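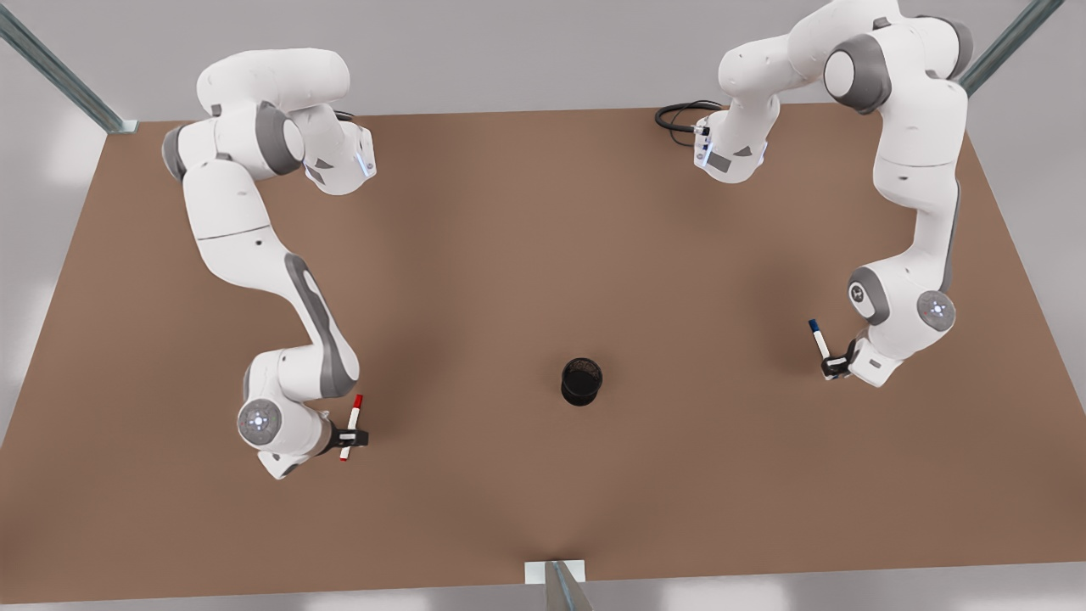

Oi, gente!

Em novembro, o Joni Peltonen escreveu:
> Alguém já conseguiu tirar mancha de água de mesa encerada sem lixar tudo?
> A minha ficou com dois anéis brancos e já passei até maionese.
> Também queria saber se o óleo Judden presta, porque a lata custa 53 reais.

Joni, maionese eu também já passei (e a casa ficou cheirando a lanchonete a semana inteira!). O que deu certo aqui foi ferro morno por cima de um pano de algodão dobrado, uns segundinhos de cada vez, levantando sempre para espiar. O anel foi sumindo devagar – e eu rindo sozinha na cozinha, confesso. Só não deixe o ferro parado, pelo amor de Deus, que o verniz da cômoda da minha mãe eu estraguei assim.

Do Judden não gostei muito, demora demais para secar e fica pegajoso nos cantos. Uso a cera Larix, com boneca de pano, bem pouquinha, e espero 15 minutos antes de lustrar. Se a mancha for preta aí é outra história, já entrou na madeira e ferro nenhum resolve.

Ah, e quem ficou com o meu raspador no encontro de quarta? É o de cabo vermelho, tem um J riscado embaixo. Preciso dele para terminar as cadeiras!

Beijos,
Jussara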